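Switching electricity suppliers, the slow way

29/10/2018

My fixed rate with Zanau ran out in July and I didn't do anything about it until this month. That cost me money, and I'm writing down how the switch went in case anyone else has a renewal letter sitting under a magnet on the fridge.

A kitchen scale on a wooden table. 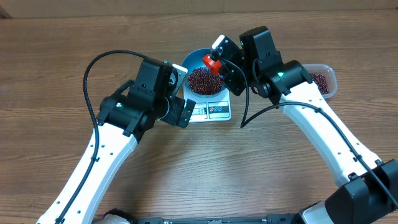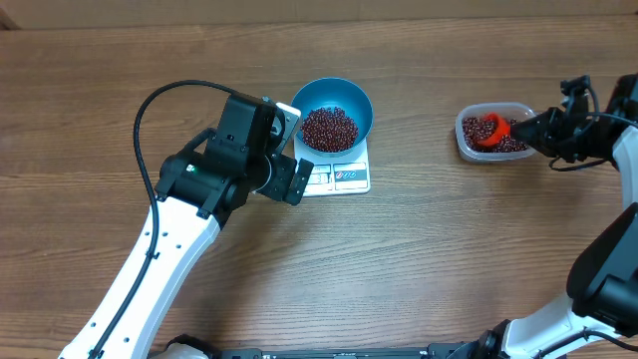
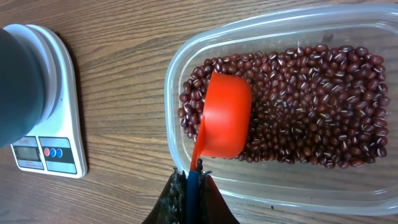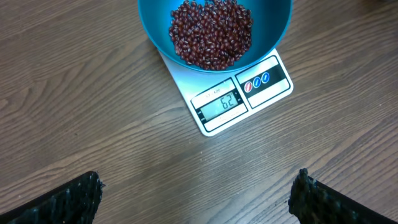

When a fixed plan ends in our area, you don't get cut off. You get moved to the supplier's variable rate, and the variable rate can change every month. Zanau did tell me this. There was a letter in the spring and an email after that, and both of them said what the new rate would be for the first month. Neither said what it would be for the second month, which they couldn't have known, I guess. The second bill was higher than the first and the third was higher again.

I don't have a big house. There's gas heat, a window unit in the bedroom, an electric dryer and an old freezer in the basement. My usage this summer was close to what it was last summer. I checked, because I figured it had to be the air conditioner. It was the rate.

So I sat down one evening and looked at what else was out there. In the end I compared three companies: Zanau, Rillitz and Plomero.

Zanau offered me a new fixed plan for 2 years. The rate was a little above my old one, with no monthly fee. There was a $200 charge for leaving early. I asked on the phone if that charge went down as the plan went on, and it doesn't. You pay the same in the last month as you would in the first.

Rillitz had the lowest rate on its website by a good margin. Then I read the terms. The low rate only applies in months when you use more than a certain amount of power, and below that they add a usage charge. I went through a year of old bills with a pencil and I would have paid the extra charge in spring and fall, when I'm not running much of anything. For a family with a pool pump it might be a good deal. Over a full year it came out worse than Zanau for me.

Plomero was in the middle. One year fixed, a small monthly fee, and no charge for leaving if you move out of the service area. The website was slow and I had to enter my meter number twice, but the terms fit on two pages and I understood all of them.

I went with Plomero.

The switch itself was mostly waiting. You sign up with the new company and they tell the old one. I didn't have to call Zanau to cancel, and the page was clear that I shouldn't, since canceling early can leave you without a supplier on record for a few days. The local utility still owns the lines and still reads the meter, so the lights didn't blink and no truck came out. If the power goes down in a storm I call the same number as before.

Two things did go wrong. The first was the address. I live on MacLeod, and the utility has it in their system as "Mac Leod" with a space in it. Plomero's form didn't match the two, so my application sat for a week before I got an email asking me to confirm where I lived. I called, they fixed it while I was on the line, and it went through the next day. If your street name has anything odd about it, copy it from the bill exactly as printed, even if it's printed wrong.

The second was autopay. I had assumed it would stop on its own when the Zanau account closed. It did, after the final bill, but the final bill came later than I expected and was for a partial month plus a full one. If you keep a small checking account for household bills like I do, leave a cushion in it.

I'm also still getting mail. Rillitz has sent me two postcards since I filled out their quote form, and I never gave them anything more than a zip code and an email address – or I don't remember doing it, anyway.

As for savings, I haven't had a full Plomero bill yet. By my math I'll be paying less than I was on the variable rate and slightly more than I was on the old fixed one. I would have liked to do better, but rates are up everywhere I looked.

Before I put the folder away I wrote the end date of the new plan on the calendar, and again a month ahead of it. The terms say I can pick a new plan in the last 30 days without paying anything, so I want to be looking before then. The old freezer is next. I've been meaning to find out what it costs to run, and I suspect I could do without it, but it has half a box of peaches in it right now so that will have to wait.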